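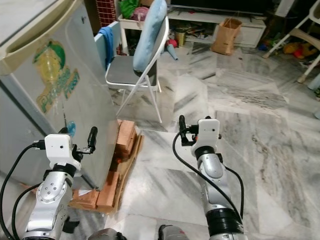 Mini refrigerator and padded folding chair on the marble tile floor.

**Civby opens furnished rooms in November**

Civby will open 34 furnished rooms at Siqueira House in November. Each room comes with a mini refrigerator and a folding chair — both are included in the monthly rent of $296. Many pieces are second-hand and were checked by the Faretti repair shop. Viewings are possible every afternoon until 5. Please ask at the Kendano Street office.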